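Workshop and Home Tips: when the gripper won't let go of your laundry

Quick one, typed between loads. We fold clothes with a pair of hand-held grippers here, teaching runs for the Lomer folding arm, and last week the left one jammed shut on a pillowcase. Tore the hem. My fault mostly. So, what I'd do differently.

Before you start. Rings off, sleeves pushed up or buttoned tight. Open and close each gripper a few times with nothing in it. Should move smooth the whole way. If it catches, stop there, don't "work it loose" on a good shirt like I did.

Pads. Lint builds up behind them and you dont see it until the jaw sticks half way. Old toothbrush, dry. No oil! Oil got on Songül's white blouse in July and it's a rag now.

Denim is the worst for jams. Thick hem, double seams, and the natural thing is to squeeze harder. Take a small pinch at the hem and pull gently along the length.

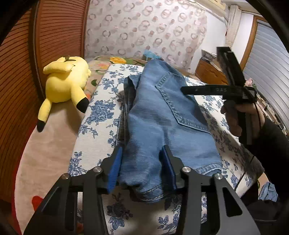

Jeans folded lengthwise on the bed, hem pinched between the blue pads.

If it locks shut with cloth inside:
Let go of the trigger. Don't yank the fabric.
Push the cloth IN toward the jaws a little, then ease it out sideways.
Still stuck? Put the gripper down flat and back the pad screws off a half turn each. Keep your fingers out from between the pads, they can snap open.
Check for loose threads before you tighten up again.

Same rule for the arm itself, only more so. Ours stalled with a towel in it and Yiğit reached in while the power was on. It let go all at once and got him across the knuckles. Bruise, no break. Switch off at the wall first, then reach. The stop button on ours holds the grip, it does not release it, read your manual on that.

Replacement pads: I swap mine at 1,000 folds now. The pair that jammed had done some 2,600 and the edges had gone shiny. Should of changed them ages ago.

Torn hem on the pillowcase is mended, ugly but holds. Zigzag stitch, short length. Ekrem wants the settings for his machine, will add them when I find the bit of paper.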